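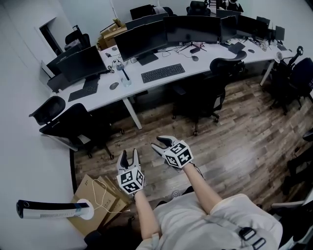
Hands-on data: the Omel paired gripper kit

Robot arms learn manipulation from examples, and the slow part of the process has always been collecting them. Teleoperating a pair of arms ties up the arms, the safety cell and a trained operator. The Omel kit from Dresau takes the arms out of the loop. The operator holds one gripper in each hand, does the job directly, and the motion is recovered afterward for training.

Each unit is a two-finger parallel gripper with a body-mounted white cube. The cube faces carry square black fiducial markers, each with its own pattern, so the tracking software can recover position and orientation from whichever faces are in view. A strap-on harness leaves both hands free for the grippers.

Setup

We ran the kit in an ordinary office, between the desks and the wall, with no changes to the room. First calibration took 51 minutes, most of it spent on camera alignment. Later sessions started faster, as the software keeps the previous profile and asks only for a short check of each cube. The manual is clear on fiducials and thin on harness adjustment. Shorter operators in our group had to rethread the straps to keep the buckles from riding up.

Tracking

Pose recovery was steady as long as one cube face stayed square to the camera. It degraded when the wrists crossed or when one gripper passed behind the other. The software flags these spans in amber and offers to interpolate. We recommend discarding them for any task with fine contact, such as plug insertion.

Glare was the second problem. Under ceiling fixtures the upper face of a cube can wash out at certain angles. Lowering the exposure one step cured most of it, at the cost of noisier colour in the rest of the recording.

Over the test period we logged 111 episodes of pick, place and handover work. After filtering, 57 were clean enough to use without manual trimming. That ratio improved as operators learned to keep their elbows out and their wrists apart.

Handling

The grippers balance slightly forward of the hand. Fatigue set in after more than 50 minutes of continuous use, and jaw closure became less consistent from then on. The finger tips held their grip on cardboard and moulded plastic and were less certain on glossy film.

Export and support

Recordings export to the Flummont format directly and to Mellor through a converter, which dropped jaw width on our first attempt. A patch fixed this during the review. Spare finger tips are included in the kit; replacement cubes are ordered separately and must be recalibrated on fitting.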